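Flunddale Robotics Group
Minutes of the September meeting, 6.30 pm, upstairs room

The minutes of the last meeting were agreed with no changes.

Priditz. The new drive code is on both robots. One still drifts left on long runs and the wheel encoder will be swapped before the next match. Battery order approved at 332 pounds.

Plumum. The localisation log now holds 3,000 entries — enough to start comparing the two filters. Results to be sent to the mailing list. 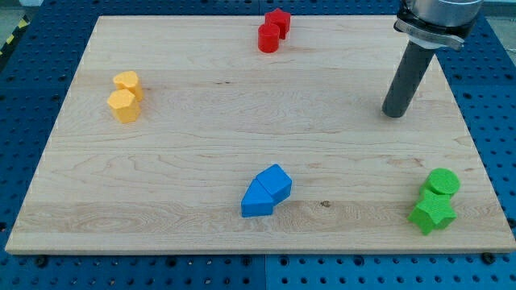
Board with coloured blocks in pairs, on the blue table.

Bajpai Cup. Entry form to go in this month. The rules now allow radio between team-mates during stoppages, and the passing code needs changing to suit. The group will enter one team. Travel is put at around 448 pounds.

Any other business. The field carpet needs new white lines. Keys to be returned to the office by 9 pm.

Next meeting: October, same room and time.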